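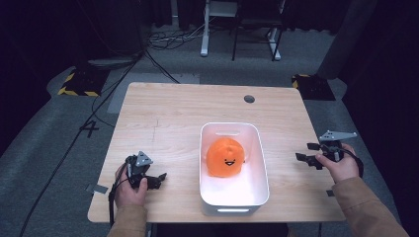
*Puesto 4, caja blanca con el peluche naranja al fondo.*

**Asunto:** la caja se desplaza sola sobre la mesa del puesto 4
**Abierta por:** Lowri Gough
**Fecha de apertura:** 06/02/2020
**Sala:** Quintana
**Prioridad:** media
**Estado:** resuelta, pendiente de recambio

## Descripción inicial

La caja de plástico blanca no se queda en su sitio. Al meter o sacar el peluche se mueve hacia el borde del fondo y hay que volver a centrarla. En las demás mesas de la sala no ocurre con la misma caja. El tablero es de madera clara y tiene una raya fina en la parte izquierda, que ya estaba anotada en el inventario. No creo que tenga relación, pero lo dejo escrito.

Mesa: Garo, fondo de 80 cm.
Caja: Rurnano, con asas recortadas y esquinas redondeadas.
Contenido: un solo peluche, el naranja redondo con cara sonriente.

## Comprobaciones

**1. Peso del contenido.** El peluche casi no pesa, así que la caja se mueve con cualquier roce. Se ha repetido la prueba con una bolsa de arena de 800 g dentro. Con la bolsa se desplaza menos, pero se sigue desplazando. No sirve como solución porque ocupa sitio en el fondo.

**2. Posición del peluche.** Se ha probado con el peluche al fondo, en el centro y pegado al lado de delante. Sin diferencia.

**3. Base de la caja.** Se le ha dado la vuelta. No tiene tacos de goma. Se ha limpiado con un paño húmedo y se ha dejado secar. El resultado es el mismo.

**4. Cambio de caja.** Se ha traído otra Rurnano del almacén y hace lo mismo en esta mesa. La caja original, en la mesa de al lado, no se mueve. Queda descartada la caja.

**5. Tablero.** Retirada la caja y pasado un paño seco por toda la superficie, sin usar producto.
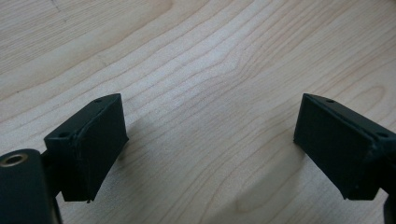

Al tacto no se nota grasa ni restos de adhesivo en la zona donde se apoya la caja. Las cintas grises de los bordes izquierdo y derecho no se han tocado; son las marcas de colocación y quedan lejos de la base.

**6. Nivel.** Puesto el nivel de burbuja en los dos sentidos. De izquierda a derecha está bien. De delante atrás hay una caída hacia el fondo. Midiendo con galgas bajo la pata trasera derecha, faltan 2 mm.

## Causa

La pata trasera derecha está mal regulada. La mesa se movió en mayo del año pasado para cambiar la moqueta y en el parte de Collside no consta que se volviera a nivelar. Con la moqueta debajo no se aprecia cojera al apoyarse, por eso no se había detectado.

## Solución aplicada

- Regulada la pata trasera derecha hasta que la burbuja queda centrada en los dos sentidos.
- Vuelta a colocar la caja original con el peluche dentro.
- Repetida la operación de meter y sacar el peluche: la caja se queda en su sitio.

## Pendiente

El regulador de esa pata gira demasiado suelto y puede volver a bajar. Solicitado recambio a Garo. Mientras llega, revisar el nivel antes de empezar cada turno y no arrastrar la mesa; si hay que moverla, levantarla entre dos.

La raya del tablero se deja como está. Si alguien quiere que se lije, que abra otra incidencia.

**Comentario de L. Gough:** probado por la tarde, sin problemas. Por mí se puede cerrar cuando llegue el regulador.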